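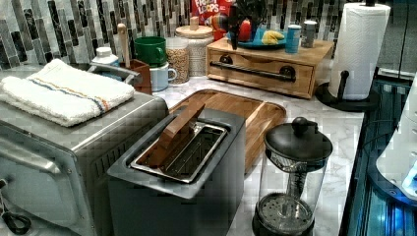
Why did the arm fault on the counter routine?
Wrist torque limit, joint 7, tripped on the downward approach. The controller log shows a contact spike with the gripper still commanded to close.

2020-02-21, Porkden bench. Ebere ran 100 cycles overnight and 96 finished clean. The other four all stopped with the same code, all on approach, none on retract. Brakes held each time and the e-stop chain tested good afterward.

Maksym suspects the height offset. It was last set before the Gimon fingers went on, and they are longer than the old pair. Offset re-measured and entered. Approach speed cut to half until the next block of runs is in.

Not cleared for unattended use. Torque limit stays where it is; do not raise it to get past the fault. Spare wrist cable on order from Stavia, due in March.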